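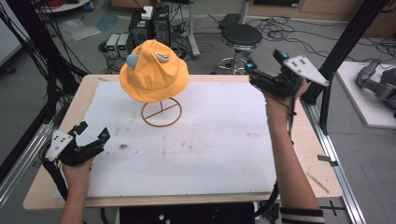
Feb 26, 2023. Back to sizing, by which I mean the stiffening kind and not head measurements (I have confused at least one visitor by saying I was going in on a Sunday to do sizing). The question left over from November is still how much starch a soft cotton brim will take before it stops feeling like cloth and starts feeling like a cereal box. I keep thinking in terms of the yellow-orange bucket hat on the wire stand, with its deep crown and that wide drooping brim, because a brim like that is lovely when it droops on purpose and a bit sad when it droops because the cook-up was too thin. I'd like to be able to tell somebody which is which, and give them a recipe for either!

So, wheat starch again. Stock batch was 500 ml of water with 11 g of starch, slaked cold first in a little of the water and then stirred into the rest as it came up to heat. I stirred the whole time this go and it came out smooth, a bit like thin custard, with only a skin on top while it cooled. I strained it through an old piece of muslin anyway. Last time I skipped the straining and spent the evening picking little jelly beads off a perfectly good sample with my thumbnail, so I suppose I've learned something.

The cloth is the Cutaleo cotton, the 138 gsm one, washed twice and ironed damp. I cut brim sections on the bias and on the straight, and I'm very glad I did both, as the bias ones behave like a different material altogether. They drink the starch up and then relax along the outer edge while they dry, so you get a ripple you never asked for. The straight-grain ones dried flatter and felt a little meaner, if that makes sense. Soledad Cáceres handled one of each when she came by and preferred the bias even with the ripple, and she has made far more hats than I have, so I'm putting that down here even though it annoys me slightly.

One thing to remember about drying. I had them pinned face up on the cork at first and the underside stayed clammy for ages. Moving them to the line with pegs along the seam allowance was much better, but the pegs leave a shine where they grip, and the shine shows if you trim your allowances narrow. Leave extra. You can always cut it away, and I wish I'd remembered that before I was feeling clever with the shears.
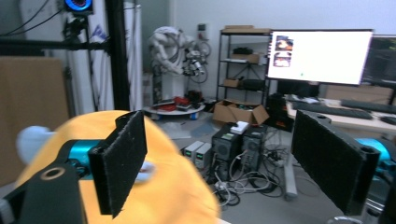 Pressing next. I tried the iron straight on the starched side and got scorch specks at once, then through a cotton cloth, which was fine, then through the cloth with a squirt of water, which was the best of the lot and gave a soft, even finish with no glaze. The second coat is where things go wrong for me. It seems to sit on top of the first one in a film, and when you bend the brim it makes a faint white crease that won't iron out. Soledad thinks I should dilute the second coat by half and brush it on the underside only. She learned it that way in Iturra, from somebody who did straw mostly, and I see no reason it wouldn't carry over to cotton.

I did bend all the samples over the table edge and let them hang overnight with a bulldog clip on the tip, for want of a better test. One coat on straight grain hung best. One coat on bias sagged at the tip and nowhere else, very graceful, and I would wear it.

Still to do: the half-strength second coat, underside only. Ask the people at Kulville if they still carry the finer starch or if it's only the laundry kind now. Stitch 4 rows round one bias section before sizing and see if that holds the ripple down. Wash the brush tonight, please, not tomorrow.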